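Re: [volter-owners] Carb swap on the 48

The Karpenko carb is on, and my Volter now idles like a sewing machine with a grudge.
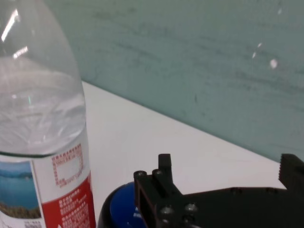
Doren wanted 40 dollars for the gasket – a piece of cork, mind you.

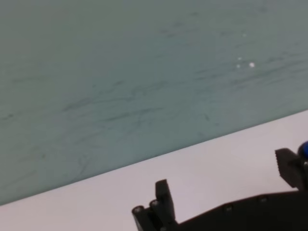 I cut my own. Took 3 tries. Does yours still cough at half throttle?

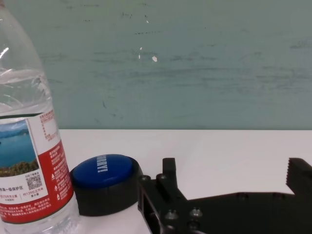
Truvlow wrote:
> Mine coughed until I dropped the needle one notch. Check the float height too, the Karpenko ones ship high.

Float it is, then. Back in September.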